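4. The oven in use

4.1 Door open

The study kitchen at Plovberg holds one microwave oven, and most of what follows concerns its door. We had not planned it that way. The original proposal was about reheating: what people brought in, how long they gave it, whether they stirred. Stirring turned out to be rare and hard to discuss with anyone without seeming to accuse them of something. The door, by contrast, was used constantly and without embarrassment, and it gave us more to write down.

We logged 375 openings. The door is hinged on the left and swings out towards the person standing at the table, so that anyone who wants to put a plate in from that side must either walk round it or lean over it. Regular users lean. Visitors from the Pirnia office walk round, and then find that they have nowhere to put the plate while they do so.

With the door open, the cavity lamp gives the walls an orange, rather flattering glow, against which most people's lunch looks better than it will at any later point. When there is nothing in there, the same light falls on a glass turntable and the ring beneath it (Figure 3). Several participants told us they opened the door "just to check" before heating. Asked what they were checking for, they named other people's food, splashes, and in one case a spoon, which had been found there once and had evidently left an impression.

Figure 3. The oven with its door open and the lamp on. Nothing is on the turntable. The two dark slots to the right of the cavity receive the door hooks.

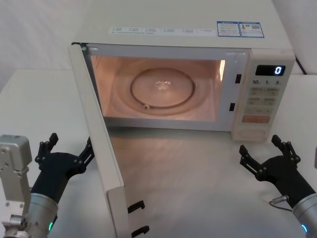 4.2 The checking look

We use the term checking look for an opening of the door that is followed by neither putting in nor taking out. Gkikas, whose earlier notes on shared fridges we have leaned on heavily, calls the same thing browsing. We kept our own term, as browsing suggests a choice of goods, and our oven offered at best one.

A checking look is short. The door is pulled wide, the person bends slightly, and the eye goes to the turntable. It seldom goes up. This may explain why the ceiling of the cavity, in every shared oven we have ever used, is in a condition that would not be tolerated on the floor. We made no systematic inspection of ceilings, and we commend the subject to somebody with a stronger stomach.

The turntable itself was seldom discussed unless it stopped turning smoothly. The usual cause was that it had been taken out, washed, and put back a little off its centre. People who washed the plate were thought well of for a day. People who put it back badly were thought of for longer.

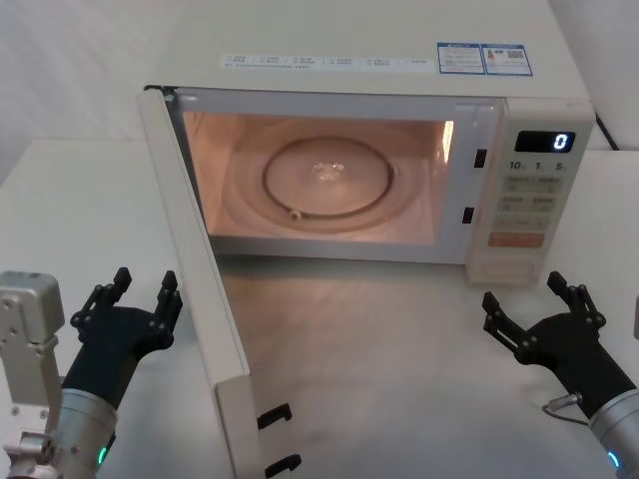 It is also during the checking look that people rest a hand on top of the casing, which brings them close to the labels without persuading them to read any. We asked all participants, away from the kitchen, what was stuck to the top of the oven. Most said nothing was. One remembered "something blue". One, Polyxeni Karagiannis, remembered a QR code and was certain that she had never pointed a telephone at it, in a tone which suggested that we were welcome to try.

There is in fact a good deal to read up there: a long strip of small print along the front edge and a pair of blue-bordered stickers beside it. Whoever drew these up had plainly hoped for a reader with time on their hands. A reader waiting for soup would seem to qualify, yet the soup waiters in our log looked at the window, at the wall, or at their telephones. We conclude only that printed advice placed at waist height and facing the ceiling has to compete with a great many other things.

4.3 Door shut

Closing was recorded separately from opening. Of the 375 openings, 358 were followed by a closing by the same person. The remaining 17 were left for the next user, who in each case shut the door with more force than it needed.

A shut oven is a much less forthcoming object. The window is dark, and with the lamp off it is difficult to say from the table's edge whether anything is inside. Regular users treated a shut door and a display of 0 as meaning that the oven was free. This is a reasonable reading of the number and a poor one of the situation, as a finished lunch that has not been collected produces the same 0. We heard this called "the cold zero" by two people on different floors, neither of whom would admit to having coined it.

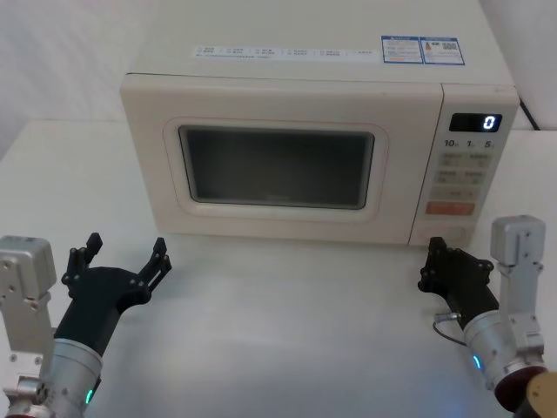 The panel did little to settle such disputes. Under the display are the figures 10, 1 and 5, with tiny characters beside them, and it is with these increments that users built up their heating times. The other buttons carry Chinese lettering, which few of the participants could read. They managed very well. A working knowledge of the panel was passed on by pointing, and it covered the time buttons and the wide orange-red one near the bottom, which was known in the kitchen simply as the orange. "Give it two and hit the orange" was complete instruction for most purposes. The remaining buttons were left alone, in the way one leaves alone the further rooms of a house one is only visiting.

We had expected somebody to translate the panel on a sheet of paper and tape it to the wall. At the Fateso site this had been done, with a laminated second edition correcting the first. In Plovberg it was discussed in June and the matter went no further.

4.4 An uncollected item

The extract below is taken from the observer's notebook and is given as written, apart from spelling. It concerns the cold zero described in 4.3.
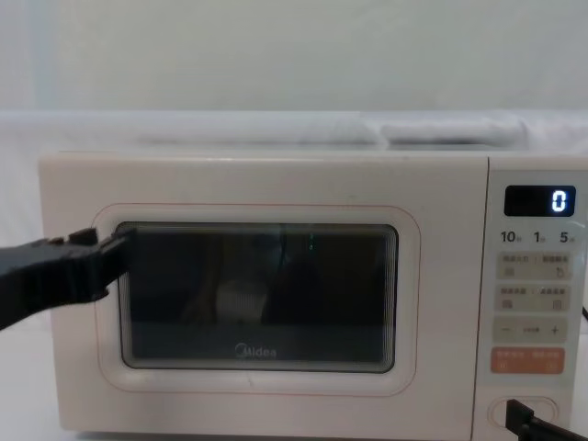

Plovberg, November 2025

Door shut, display at 0. Something pale behind the glass, left of the middle, possibly a cup. Might have ribbed sides. Cannot tell from here and do not like to open it, as that would go in the log as one of mine.

First person in looks through the window, says "oh", and makes toast. Second person asks whether it is mine. I say I am observing. Second person says that in that case I must have observed whose it is. I have not; I came in after it. Second person goes off to eat a cold samosa with what I can only call emphasis.

Third person opens the door without any checking look at all, takes the thing out, puts it on the table behind the kettle, and heats a bowl for two minutes. Have coded this as one opening, one removal (other's), one insertion (own). The form has no box for nerve.

The entry was coded a second time by Karagiannis, who agreed on the opening and the insertion but argued that removal should be split according to where the item is put down. Behind the kettle, she felt, was concealment. Beside the oven would have been a courtesy. We adopted the distinction for the rest of the log, and the counts by place of setting down are given with the other codes in Section 5.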